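Subject: Re: [shopfloor-talk] Gestatero open day, anybody else go?
List: shopfloor-talk
Sent: 9:40 pm

On the list this morning, a member at Tornano wrote:

> Got back from the Gestatero open day last night and I'm still
> buzzing. They had people running the hand-held gripper on real
> kitchen stuff, then the same fingers bolted to an arm doing the
> same job with no operator. They say 300 takes is enough to teach
> it a new object. If that holds up we could be off fixed tooling
> on the mixed line by next March. Did anyone else get over there?
> I'd like a second opinion before I go to my boss with this.

I was there, in the afternoon group. You asked for a second opinion so you're getting one, and it's cooler than yours.

First the part I agree with. The hand-held tool is a nice piece of work. I got a turn on it. You squeeze, the fingers close, and you feel a fair amount through the handle. It's simple enough that a person off the line could be useful with it before lunch. If all they were selling was a cheap way to record how people pick things up, I'd have few complaints.

But look at what we were shown on the arm. One table, one height, one kind of light, and a short list of objects that they picked. I asked if I could put my own thermos on the table. The answer was that it "wasn't in the set." Fine, but then say that on the sign by the door, which promised handling of "any household item."

Now the 300. I asked what a take is. For the person giving the talk, a take is one clean pick and place, start to finish. Takes that went wrong get thrown out and aren't in the number. So how many did they record to get 300 good ones? That got me "it depends on the operator," which is true and doesn't help you write a budget. The poster in the hallway said 2,000 takes for the full kitchen set, and again that was the count after sorting.

Then the success rate. The slide said 196 picks without a drop. I wrote it down because it's such an odd number to stop at. Was the next one a drop? Did they run out of time? The slide didn't say over how many objects, or if a person reset the table between picks. During my hour a person did reset it, every time, and set each thing back down facing the same way. I don't call that cheating. But on your line the parts come down the chute however they feel like it, and you don't have somebody standing there turning handles to the left.

Speed is the other thing. They were careful never to run the arm next to a person doing the same job. I had no stopwatch, so I won't give you a figure, but I finished a paper cup of bad coffee while it put away a short stack of dishes. The Thorlacius people at their show last spring at least put a clock on the wall, even if it didn't flatter them.

To be fair to Gestatero, the staff on the floor were straight with me when I got them away from the slides. One told me that shiny things still give them trouble, and that they'd stopped using glass in front of visitors. I learned more from that than from the talk.

What follows are my notes on the stations, typed up from the back of the handout, for those who couldn't make the trip.

Station 1, hand-held recording

The best part of the day. A table by the window and the gripper, and you take turns. My turn was the frying pan on the woven placemat. It's a dark nonstick one with pale specks in the coating, and you take it by the wall, one finger pad inside and one outside. 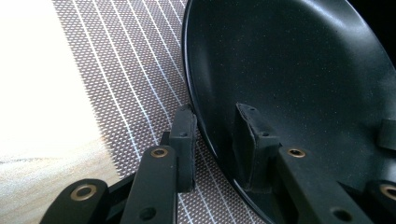
Station 2, the arm

Same style of fingers on a mid-size arm behind a rope. Cups, bowls, a sponge. We watched from too far back to see how the pads met the objects, and when I asked to come closer the rope stayed where it was. No pans on the arm while I was there. I'd like to have seen one, given that a pan held at the wall has all that weight hanging off to the side. I asked about the load limit and was told it would be in the data sheet. The data sheet in my bag has a blank next to it.

Station 3, the data room

Screens with recorded takes playing back, and a person sorting good from bad by hand. If you're working out costs, put this person in. They weren't in the price example we got.

Station 4, question time

Cut short, as the 2 o'clock group had started late. I got in one question, about spare pads. The black blocks take the wear, and I wanted to know how often they get swapped. "When needed."

So, to your question about going to your boss. I wouldn't go with the open day as your evidence. I'd ask Gestatero to come to Tornano with the hand-held tool and record on your own parts, dirty ones included, and to keep every take, good or bad. Then ask for a run on the arm with your people doing the reset, meaning they dump the parts and step back. If they'll agree to that in writing I'll take back half of this message.

We went through the same dance at Durnudum with a vision system. Lovely demo, good sandwiches, and it's now under a tarp behind the paint booth. The numbers we'd been given were all true. We just hadn't asked what they were numbers of.

If anybody was in the morning group, I'd like to know whether you saw the arm miss anything. We saw two drops in the afternoon, both with the sponge, of all things. Also whether you got a data sheet with the load filled in. I can scan mine if people want it, blank and all, but not before next week as the scanner here is on the fritz again.

--
To leave shopfloor-talk, send a message with "unsubscribe" in the subject line.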